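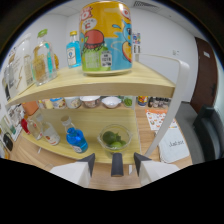

The Parable of the Talents and the Problem of the Third Servant

By Bram Dijkstra
November 14, 2025

Most readings of Matthew 25:14–30 treat the third servant as lazy. The master calls him so in verse 26, and preachers tend to stop there. I think this leaves out the more difficult half of the passage, and that the usual application to church giving rests on the half that remains.

The text gives the servant a speech, and the speech is longer than either of the others. He says that he knew his master to be a hard man, reaping where he had not sown, and that he was afraid. He then returns the talent in full. Nothing is missing. The master's reply repeats the charge of hardness almost word for word, but as a question or a concession, depending on how one punctuates the Greek. The manuscripts do not settle it. English versions divide on the point, and a reader with only one of them on the desk will not know that a choice has been made.

If it is a concession, the master accepts the description of himself. If it is a question, he throws it back: you knew this, did you? Then your own belief should have sent you to the bankers. I hold to the second. The servant is judged on his own account of his master, and the account does not match what the first two servants found. They were given large sums without conditions and were invited into their lord's joy. Hard men do not usually do this.

The fault, then, lies first in what the servant believed and only after that in what he did. Burying money was an ordinary way to keep it safe. Later rabbinic law regards it as sound practice for a man holding another's deposit. His error was to treat the talent as a deposit.

This matters for how the passage is preached. At Belville last November I heard it used to support a building appeal, with the talents taken as income and the burying as a failure to pledge. The preacher was sincere and the roof does need repair. But a congregation that gives because it fears the master has taken up the third servant's theology along with the first servant's arithmetic. The sum may be larger – the error is the same.

Two objections deserve an answer. The first is that Luke 19 has a similar parable in which the nobleman is plainly hated by his citizens, so that hardness belongs to the story. Luke's version has a different setting and a different sum, and I would not use it to fix the sense of Matthew's. The second is that verse 30, with its outer darkness, sounds hard enough by any measure. It does, and I have no wish to soften it. The verse shows that a false view of God has consequences. It does not show that the view was correct.

I would ask those who preach on the chapter to read verses 24 and 25 aloud slowly, and to leave the pledge cards for another week.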